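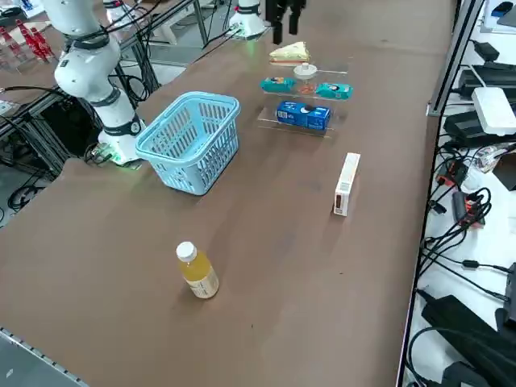
Table with the tiered stand, sandwich on the top level.

September, notebook, afternoon

Hetgate statutes, second reading. Went through the draft on renaming the ground with Wilma Bakker. The board wants to sell the name to Ciment for four seasons and have the members approve it at the autumn meeting. Most of what follows is about whether the vote can be held the way they have set it out.

Article on quorum: 100 members present or represented. Last year's meeting only just got there, and that was with a cup draw on the same evening. If the quorum fails, the draft lets the board call a second meeting with no quorum at all, 3 days later. The old text said the second meeting needed the same notice as the first. Wilma thinks this was dropped by accident when the paragraphs were renumbered. I am less sure. Either way it has to go back in, or anyone who votes against can challenge the result.

Proxies. The draft allows one member to carry 4. The club's own election rules still say 3. Both documents claim to take precedence over the other. I have marked the two passages in red and sent them to Frans Mertens, who wrote the election rules and should know which came first.

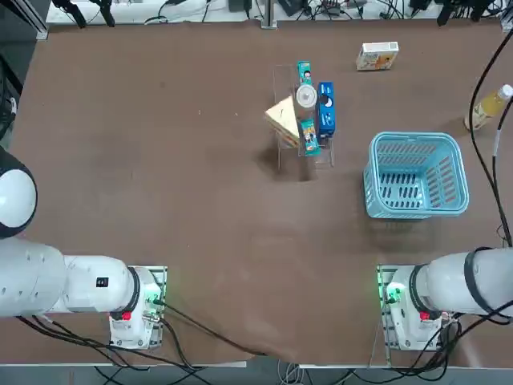

The bigger problem is the Nwachukwu stand. It was named by a members' vote, with a clause saying the name can only be changed by another vote on that point alone. The Ciment contract covers "the ground and all its parts". Read strictly, that includes the stand, so a single yes or no on the whole contract would not be enough. Frans rang back on this and agrees. He would split it into two motions – ground first, stand second – and have Ciment confirm in writing that they accept the first without the second. Wilma would leave the stand out of the contract altogether. Her way is shorter.

Also checked how Madis did it when they sold their name. They sent the full contract to every member along with the invitation. Hetgate is only offering a summary, with the contract open for reading in the office on match days. A petition from 200 members can force full publication, and the form for that is not on the website. Asked for it, no answer yet.

To do:
- restore the notice period for the second meeting
- one number for proxies, in both texts
- draft the separate motion on the stand (Wilma)
- ask again for the petition form
- find the minutes of the stand vote, the copy in the folder has the last page missing

3 comments · 4 shares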